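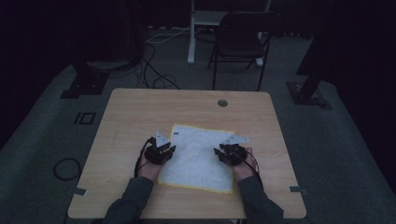

Chapter 3
Folding and Storing Household Cloths

3.1 Scope of the chapter

Flat work is any textile item without shaping seams: tea towels, dishcloths, cleaning cloths, napkins, sheets. This chapter deals with the small end of the range, square or near-square cloths up to 60 cm on the longer side. Sheets and tablecloths are treated in Chapter 9. Readers should already be familiar with the drying and sorting rules in Chapter 2, as a damp cloth must not be folded for storage.

3.2 Parts of the cloth

The body is the main area of fabric. The hem is the finished border. On cheaper cloths the border is overlocked, meaning that thread is looped over the raw edge, usually in a contrasting colour. Overlocked corners are often rounded and may carry a short tail of thread. A tail should be trimmed with scissors and never pulled.

Many cleaning cloths also carry a stitched or woven grid. White cloths with a yellow grid and yellow border are common. The grid is useful in folding: a fold laid parallel to a grid line will be square to the hem, provided the cloth has not been stretched in the wash.

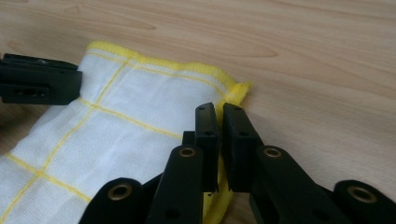

A cloth that has been pulled out of square will show grid lines that no longer run parallel to the hem. It can be corrected by taking two opposite corners, drawing them gently apart along the shorter diagonal, and laying the cloth down again. Ndlovu (Flat Work in the Small Laundry, Parkon) recommends doing this before any smoothing, and the order is followed here.

3.3 The strip fold

The strip fold is the standard fold for drawers and narrow shelves. Work on a clear, level table.

1. Lay the cloth flat with one hem parallel to the table edge.
2. Smooth from the centre outwards with both hands. Light creases may remain.
3. Bring one side over to form a long strip. Align hem with hem, and check the curl at the ends.
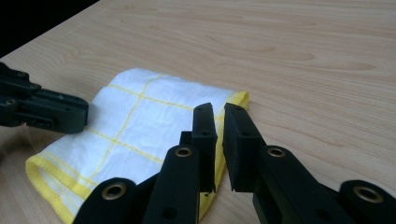 4. Press along the fold with the flat of the hand.
5. Fold the strip in half across its length, or in three for shallow drawers.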